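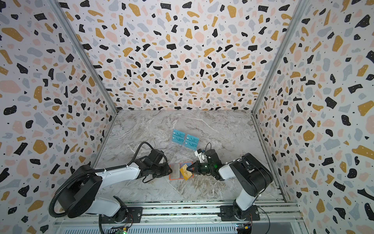 Clementina Mota
Sessional tutor, Event Operations

Week 8 handout: VIP cards at the welcome desk

Set out a small working group before guests arrive. The one for this week has four light blue VIP cards, a clear acrylic stand, a gold VIP card and a silver-grey card in a tray with an orange border.

Keep colours apart – a mixed pile slows the desk. Check each name against the guest list, then hand the card over face up. Spare cards go back to the organiser at close.

For next class, read the Zeltport case and draft a desk layout for two staff. Bring it on paper to Room 1223.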